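The Torque Figure

The Plerkby 224 left the factory with two workshop manuals. The first covered the engine and cooling system. The second covered everything else and was corrected once, by a loose sheet issued in October of the second production year. Danica Vukadinović had both manuals. She did not have the sheet.

The car on her lift belonged to Peiyu Ding. It had a cracked thermostat housing, a replacement housing from a supplier in Stimham, and four bolts that went into an aluminum head. The manual gave the bolt torque as 7 on page 88 and did not give a unit. On page 91 it gave a different sequence and no torque at all.

She cleaned the mating surface with a plastic scraper and wiped it down. She ran each bolt in by hand to check the threads. The third one bound at half depth, so she backed it out, chased the hole, and ran it in again. Then she stopped and called Vunetmont.
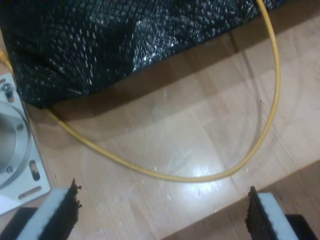 Clémence Barbier had worked in the parts office at Vunetmont until it closed, and had taken the phone number with her.

"Page 88," Danica said. "Seven what?"

"Which printing?"

"Blue cover."

"Then the translator dropped the unit. Do you have a gasket or an O-ring?"

"O-ring."

"Is the groove in the housing or in the head?"

Danica put the light on it. "Housing."

"That is the late part. The figure on page 88 is for the early one."

There was a sound of drawers. Danica wrote the date, Mar 28, 2025, at the top of a job card and left the torque line open. The coolant she had drained sat in a covered pan under the bench. Peiyu Ding had asked for the car by evening, and she had told him that it depended.

"I have the sheet," Clémence said. "I can read it to you, or I can send it."

"Send it. I want to see the unit."

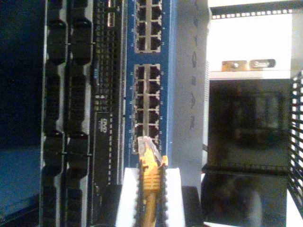
Blue switch with a yellow Ethernet cable at the lower ports.

The scan came through as one page, slightly crooked. The correction was the fourth item. It listed the late housing by part number, a diagonal sequence, and a figure of 7 newton meters, in two passes.

Danica called back.

"It's the same number," she said.

"Yes. But now it has a unit."

She set the wrench and tightened the bolts in the order shown, half the value first, then the whole. She filled the system with the heater open and bled it at the upper hose. She copied the line from the sheet onto the job card, and under it she wrote the page number of the manual and the word "confirmed."

Then she printed the sheet and put it in the blue manual, between 88 and 89.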